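Kusstead 社区餐桌项目十月开始第二季 报名从即日起接受

2024-09-17，Gurent 发布

Gurent 今天宣布，由本公司与 Kusstead 街区共同举办的“社区餐桌”项目，将在十月进入第二季。第二季一共安排 31 场共餐，地点仍然在 Kusstead 街区的公共餐厅，对所有住在本街区和附近街区的居民开放。报名从本新闻稿发布的时候开始，一直到名额满了为止。

“社区餐桌”是一个给居民一起吃晚饭的项目。第一季在今年春天举办，一共有 142 户家庭登记参加。其中不少家庭在这个街区已经居住很长时间，但是以前和邻居没有在同一张桌子上吃过饭。也有刚刚搬来的家庭，他们对街区的商店、学校和公共交通还不熟悉，通过共餐得到了很多实用的信息。

根据第一季结束以后收到的意见表，参加者最希望改变的地方是时间。很多有小孩的家庭认为，原来的开始时间太晚，孩子吃完饭回家以后，洗澡和睡觉都要推迟。因此第二季的共餐统一提前到傍晚五点半开始，七点半结束。对下班比较晚的居民，厨房会保留一部分饭菜，到结束以前都可以领取。

第二个改变是菜单。第一季的菜单由 Gurent 的厨房统一决定，第二季改为由居民提出建议，厨房再根据季节和预算来安排。每一场有一个主要的菜，例如炖菜、面条或者烤蔬菜，同时提供汤和米饭。每一场都保证有不含肉的选择。对花生、牛奶、鸡蛋等食物过敏的居民，请在报名表上写清楚，厨房会在用餐前一天进行确认。第一季有居民反映，过敏的提示写得太小，不容易看见，第二季的提示会用大字写在每一道菜的前面。

第三个改变和餐具有关。从第二季开始，项目完全不再使用一次性餐具。盘子、碗和杯子都由 Rostami 提供，每场结束以后在公共餐厅的厨房里清洗和消毒，下一场再使用。Rostami 是一家出租餐具的公司，过去主要为婚礼和会议服务，和社区项目合作是第一次。双方的协议包括整个第二季，如果有损坏，由 Rostami 负责更换，居民不需要赔偿。

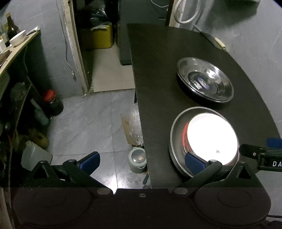 Rostami 对这次合作的看法是，社区的晚饭和婚礼的宴会有很大不同，客人每次都会再来，所以餐具要结实，也要让老人和孩子拿起来方便。公司表示愿意在第二季中间听取居民的意见，如果某一种碗或者杯子大家用得不习惯，可以换成别的种类。公司还提到，清洗的工作量比原来估计的大，因此和 Gurent 商量以后，在每场的最后增加了一段整理的时间，用餐的居民可以自愿参加。

食材方面，第二季的蔬菜和水果由 Fokumov 农产合作社供应。合作社每个星期向厨房送货 2 次，品种根据当时的收成决定。十月的主要品种预计是南瓜、萝卜、白菜和苹果。形状不整齐、但是质量没有问题的蔬菜，也会被接受和使用。Gurent 认为这样可以减少浪费，同时对农户的收入有一定帮助。如果一场结束以后有没有用完的食材，居民可以按照登记的顺序带回家。

费用的标准和第一季一样。成人每场支付一份餐费，七岁以下的孩子免费。经济上有困难的家庭可以申请减免，申请的时候不需要提交收入证明，只要在报名表上选择相应的一项。减免的情况不会对其他参加者公开。餐费的收入全部用于购买食材和支付厨房的水电，Gurent 不从共餐项目中取得利润。

除了吃饭以外，第二季还准备了 7 场小型的厨艺活动，在共餐开始以前举行。内容包括腌制蔬菜、包饺子、做简单的面包，以及怎样保存剩下的饭菜。参加厨艺活动不另外收费，但是因为厨房的面积有限，需要单独报名。孩子参加的时候，必须有一位成人陪同。活动中做好的食物，会在当天的共餐中给大家一起品尝。

项目也继续欢迎居民来帮忙。需要帮忙的工作有摆放桌椅、分饭、招待新来的邻居，以及结束以后的打扫。没有经验也可以参加，第一次来的人会和有经验的人分在一组。帮忙的居民当天的晚餐免费。

报名的方法有两种。居民可以到 Kusstead 公共餐厅的服务台填写纸质的报名表，也可以在街区的网站上填写同样的内容。每个家庭一次最多可以预约三场，用餐以后可以继续预约后面的场次。如果预约以后不能来，请最晚在前一天中午以前通知服务台，这样位子可以让给等候的家庭。连续两次没有通知而缺席的家庭，需要等候一段时间才能再次预约。

公共餐厅的入口没有台阶，轮椅和婴儿车可以直接进入。餐厅里准备了儿童座椅。自行车请停在建筑物后面的停车架，不要放在门口的人行道上。汽车的停车位比较少，建议住得远的居民使用公共交通。

第二季的全部日期和每场的菜单，会在十月开始以前张贴在公共餐厅的门口，并且在街区的网站上公布。菜单因为天气或者供应的原因可能有变化，如果有变化，会在当天上午更新。

关于 Gurent
Gurent 从事公共厨房和食堂的管理，为学校、街区和小型企业提供餐饮服务。“社区餐桌”是公司在 Kusstead 街区举办的长期项目。

媒体联系
希望采访或者参观共餐的媒体，请提前和 Gurent 新闻联络处联系。为了尊重参加者的隐私，用餐时间内的拍摄需要得到本人的同意，对孩子的拍摄需要得到家长的书面同意。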